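Stultora wrap photos pulled after one day?

Posted Tuesday, March 12, 2019 by reelcounter

The lead in Stultora put up a set of wrap photos on Sunday night, and by the next evening all 16 were gone. Did anyone save the caption? It thanked the crew in Naverham and said something like "see you in Ultthorpe." I took that to mean the premiere is at the Ultthorpe festival.

mapleside44
I saw it. The post had 3,362 likes when I looked. The caption said "see you all in Ultthorpe soon," with no mention of a festival. They could be shooting more there.

reelcounter
It's called a wrap photo. You don't keep shooting after a wrap.

mapleside44
You do if it's only a wrap on one location. My cousin was an extra in Naverham for three days and was told the second unit moves in March.

dov_k
Hollenstein is producing, and they make everybody take down set pictures. They did it on their last two shows. I wouldn't read anything into it.

reelcounter
Then why let the co-star keep hers up? Hers shows the same dinner.

dov_k
Hers is a cake and a dog. His had people in costume.

tallgrass
One costume had a gray wig, so there's your time jump. I don't think the two of them are dating either, before that starts again. They sat at opposite ends of the table.

mapleside44
Sitting apart means nothing, but I agree it's none of our business.

tallgrass
Festival tickets go on sale Friday. The big hall only holds roughly 1,000, so if you believe the premiere theory, buy early.

reelcounter
I'm buying. If it's a reshoot I'll watch something else.

dov_k
The program is out next week. I'm waiting for that before I spend money.

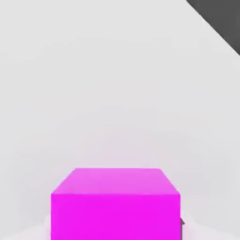
FILM & TV > SET NEWS

Set news threads close after 30 days without a reply. Please mark plot details in the title and link to the original post when it is still up.

Contact the moderators | © 2019 Set News Board | Back to top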